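Forum Hodeck > Küche & Vorrat > Lagerung

Thema: Olivenöl im Oberschrank, Temperatur und Licht

Zustton
Samstag, 15. März 2025
Ich habe im Februar drei Wochen lang die Temperatur im Oberschrank neben dem Herd mitgeschrieben, Fühler an der Rückwand, 404 Messwerte. Das Maximum lag jeweils abends nach dem Kochen. Frage: Ist Olivenöl dort noch vertretbar gelagert, oder muss es in den Keller?

Mahawong
Keller. Wärme beschleunigt die Oxidation, und neben dem Herd kommt der Wrasen dazu. Alles andere ist Bequemlichkeit.

Jetis
Widerspruch. Bei normalem Verbrauch ist eine Flasche leer, bevor die Temperatur eine Rolle spielt. Kritischer sind Licht und Kopfraum: halbvolle Flasche, offener Schrank, Südfenster gegenüber.

Mahawong
Kopfraum ja, den Rest sehe ich anders. Ich hatte zwei Flaschen aus derselben Charge, eine im Keller, eine am Herd. Die am Herd roch nach einigen Wochen deutlich nach Wachsmalstift.

Jetis
Beide gleich oft geöffnet? Sonst sagt der Vergleich nichts.

Mahawong
Nein, die im Keller seltener. Bleibt trotzdem mein Eindruck.

Zustton
Zur Ergänzung: Der Schrank hängt an einer Innenwand, Unterkante 165 cm über dem Boden, Fenster nach Norden. Kanister kommt nicht in Frage, kein Platz.

Jetis
Dann Flasche in den Schrank, möglichst weit weg vom Herd, und kleinere Gebinde kaufen. Grünes Glas filtert nur einen Teil des Lichts, Weißblech ist in dem Punkt besser. Eine hohe, schlanke Flasche wie die olivgrüne mit dem gelben Verschluss braucht wenig Stellfläche, verlangt aber lichte Höhe - also vor dem Versetzen der Böden messen. Steht sie wie dort in einem offenen Fach, hilft auch ein dunkelblauer Korpus nicht gegen Licht von vorn. Dann gehört eine Tür davor oder ein Karton um die Flasche.
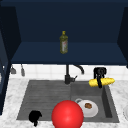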